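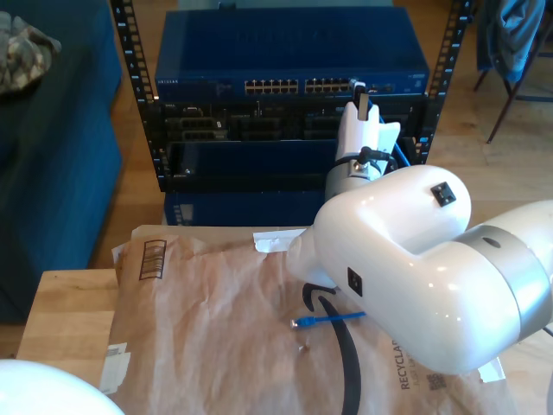 Plugging in a network cable is one of those jobs people do without looking, and it has frustrated robot builders for years. Seung-woo Shim and Jae-hoon Ha of the Arel lab think they've found a better way to teach it. Their method, called Waveo, has a robot arm learn the last few millimetres of the job from small mistakes, and the practice setup couldn't be homier: a black open rack with a blue NETGEAR switch at the top, two blocks of ports across its front, and a gripper holding a small plug up at the right-hand end of the panel.

Most earlier systems were trained on clean, successful insertions. Shim and Ha went looking for the messy ones as well - plugs that arrived tilted, plugs that caught on the rim of the jack, plugs that landed one port over. They recorded 572 attempts guided by a person, and 121 of those were deliberate near misses followed by a recovery. Software then varied them into about 4000 practice runs.

The payoff is lovely to watch. When the plug snags, the arm backs off a hair, wiggles and tries again, much as you or I would behind the TV. "It started doing the wiggle on ports we'd never shown it," says Ha. "We both cheered."

The pair will present the work in November. Next up is unplugging, where the little plastic clip has to be squeezed first, and Shim reckons that will be the harder half.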